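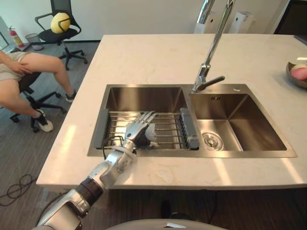

A steel kitchen sink with two basins and a drying rack across one of them.

We use cookies to make this site work better. Accept all | Manage settings

Why Does a Sink Need Two Bowls? (And Does It, Really?)

Plenty of kitchen sinks have two bowls, called basins. Grown-ups will tell you this is so you can wash in one and rinse in the other. Fine. But you can wash and rinse in one bowl, too. So is the second one any use, or is it just there because sinks often come that way?

Let's check.

The wash and rinse idea

Fill one basin with warm water and dish soap. Scrub a plate in it. Now the plate is covered in suds, and you have to get them off. If you rinse it over the same basin, the clean water falls into the soapy water. The soapy water gets weaker and the basin gets fuller. With a second basin, the rinse water has its own place to go.

That sounds like a point for two bowls. But think about a big pan. Cutting a sink down the middle makes two smaller spaces, and a wide pan may not lie flat in either of them. So you win something and you lose something. People who sell sinks don't always mention the second part.

What is the rack for?

A rack that goes over a basin is made of thin rods with gaps between them. Water runs off the dishes, slips through the gaps and falls into the sink. A towel can't do that. It soaks up the water and stays damp under your cups.

Is a rack always better? Not if you need the basin. Once it is full of plates, it is in the way of anything you want to do underneath.

The mystery hole

Look for a small slot high up on the wall of a basin. Not every sink has one. It is called an overflow. If the stopper is in and someone forgets the faucet, the water climbs until it reaches the slot, then some of it goes down a hidden pipe.

Does that mean a sink with an overflow can never flood? No! A faucet turned all the way up can sometimes pour water in faster than the slot can carry it out. Please don't test this one.

"Stainless" steel. Oh really?

The name says it can't stain. It can. What the steel does well is fight rust. It has a metal called chromium mixed in, and the chromium makes a very thin skin on the outside that keeps air and water away from the iron. But leave drops of hard water on it and you'll get chalky white spots - those are minerals left behind when the water dries up.

Try it yourself

You need 2 bowls, 3 spoons, dish soap and some water.

1. Put soapy water in one bowl and plain water in the other.
2. Dip the first spoon in the soapy water, then swish it in the plain water.
3. Do the same with the other spoons.
4. Look at the plain water. Is it still plain?

If it has gone cloudy or bubbly, then a bowl of still rinse water has a problem of its own. Running water carries the soap away. A bowl keeps it. So maybe the second basin is only as good as the way you use it.

529 shares | 10 comments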